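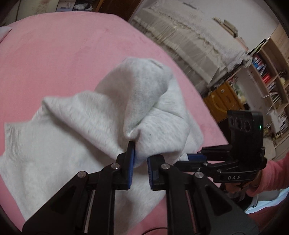
Unit 4: Budgeting for Hand-Held Grippers

Planning and Purchasing for Automation Projects
Notes by Marisol Oyelaran, revised 15/09/2018

Read these notes before the planning session and bring your draft equipment list. The worked case is the cloth-handling project at Kundidham, where demonstrations of lifting and folding are recorded in ordinary furnished rooms. The buying decisions there are small ones, but most of the mistakes we see in student budgets show up in them.

4.1 Start from the task

Write down what the tool has to hold before you look at any catalog. For Kundidham the list was knitwear, towels, bedding and light covers. Soft goods bunch up, slide over each other and have no fixed place to grab. A gray knit lying on a pink blanket has to be taken up by a fold, and the fold has to sit between the two finger pads. That tells you more about the purchase than the maximum load on the data sheet.

Your task statement should answer the following.

What is being held, and what is it resting on?
Does one person need one gripper or two?
Where will the work be done, and who controls that room?
What has to be recorded, and who will use the recordings?

One page is enough. If it runs longer, you are probably describing the equipment already.

4.2 Count by station

A station is everything one operator needs to work. For two-handed work on fabric, plan on a pair of grippers per station. Students often budget per operator and write down one gripper, then find the unit count is half of what it should be.

The Kundidham plan was for 3 stations. With a pair at each, that is six grippers in use. The first draft had no spares. Rosemarie Lenz, who reviewed it, asked for one spare pair held centrally, and the order went in for eight.

Take the spares as a matched pair. A left tool and a right tool with different pad wear or different firmware will cost you a morning of checking.

4.3 Parts that wear

Split the gripper into the parts you expect to replace and the parts you don't.

Finger pads. The colored ridged pads on the inner faces of the fingers do the gripping and are a consumable. Kundidham set aside 30 pads for the first phase. Order them with the grippers so that they come in on the same shipment.

Pivot joints. The linkage turns on screwed joints. Budget for a small driver set and a monthly check, and put the technician's time in the labor line.

Cables. Buy spares in the same length. A longer cable ends up under the operator's hands or trailing over the work surface.

Housing and body. Treat as a whole-unit replacement. Do not plan to repair cracked plastic.

4.4 Comparing quotes

Two suppliers were asked to quote, Waker and Fröhlich. Waker had the lower unit price. Fröhlich's price included pads, cables and a replacement unit during repair. The two quotes could not be compared until both were put on the same form, and that took longer than getting them.

Use these lines for every supplier, and write "not included" where something is missing. Do not leave a blank.

Unit price, per gripper
Pads and cables, first phase
Mounts, chargers and carrying cases
Software license, with renewal date
Shipping and import charges
Repair turnaround, in working days
Loan unit during repair, yes or no
Training for operators

The import line was the one that moved the total. Check it with your purchasing office and do not rely on the supplier's estimate.

4.5 The room costs money too

Working in a furnished room is cheaper than building a test area, but it is not free. Beds, shelves and cabinets take up floor space, and the operator needs clear movement for both arms. Kundidham allowed 66 hours for room preparation and resetting across the first phase. It was the line most often questioned by finance, and it was used up before the phase ended.

Fabric stock also belongs here. Buy several weights and textures, plus duplicates of anything you plan to launder. List storage bins separately.

4.6 Timing

Work backward from the first recording day. At Kundidham that was set for July, and the order was placed 4 weeks earlier. This was too short. The grippers arrived in time, but the cases did not, and Wirnurar, the carrier, would not insure the units between sites without them.

Put delivery dates in the budget next to the amounts. Anything that stops work if it is late should be marked, whatever it costs.

Before the session

Draft your station count and spares line. Fill in the quote form for two suppliers, using list prices if you have no quotes yet. Mark every item that would hold up the first day of work. Hand in one printed copy and keep one to write on.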